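About Brerness

Brerness is a small coaching practice for adults who want to start something again after a long break. Some of our clients want to go back to work, some want to finish a degree, and a few only want to sing in front of other people without shaking. We work in English and Welsh, in person at our rooms on Craddock Street or by telephone.

Meinir James and Alun Owen opened the practice after they had worked together in adult education. They had both seen the same thing many times. A student missed one class, felt ashamed, missed the next one, and never came back. The teaching was good, but there was no person whose job was to telephone this student and say, please come, your chair is still there. Meinir and Alun decided to do this job.

How we work

A first meeting takes one hour and it is free. We ask what you would like to do, when you last tried it and what happened then. We do not ask you to fill in a personality test. If we think that coaching is not the right help for you, we will tell you at this meeting.

After that, most people choose our course, which we call Stunari. It has 36 short sessions in two parts. In the first part we meet often and the tasks are very small. In the second part we meet less often and you choose the tasks yourself. Between the parts there is a pause of two weeks, and we ask you not to skip it, even if you feel full of energy.

You may miss sessions. We expect this. When you miss one, your coach will call you the next morning before 10 a.m. to arrange a new time, and you will not be asked for a reason.

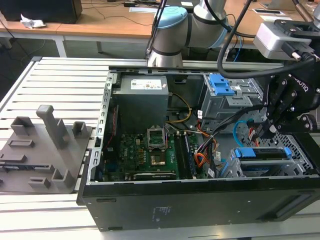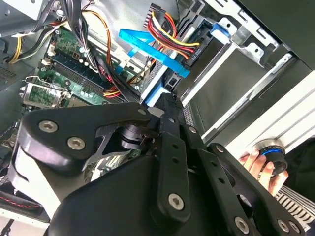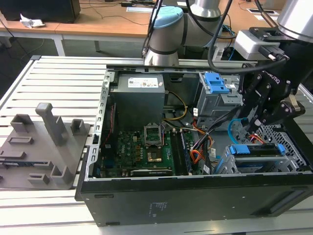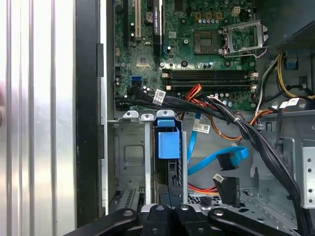 Inside an open desktop computer.

Who we are

Meinir James leads the practice and sees clients who are returning to work. She was a school secretary and later a tutor for evening classes.

Alun Owen looks after the Stunari course and writes all the tasks for it. He also answers the letters, so please forgive his handwriting.

Noman Farooqui joined us in March. He coaches people who are studying at home, and he offers evening appointments until 8 p.m.

Mabli Humphreys works at the front desk. If you call us, most probably you will speak with her first. She can tell you the current prices and also which bus stops near our door.

Gwilym Harries keeps the reading room, where clients may sit quietly and work before or after a session. Tea is free there. The oldest person who uses the room is 92 and is learning Italian.

Prices and places

We keep some places at a lower price for people without a regular income. You do not need to bring any papers, it is enough to ask Mabli. Employers who wish to pay for a member of staff should write to Alun. In this case we send the employer only the invoice, and what is said in the sessions stays between the client and the coach.

The reading room is open from 9 a.m. to 6 p.m. and there is a ramp at the side entrance.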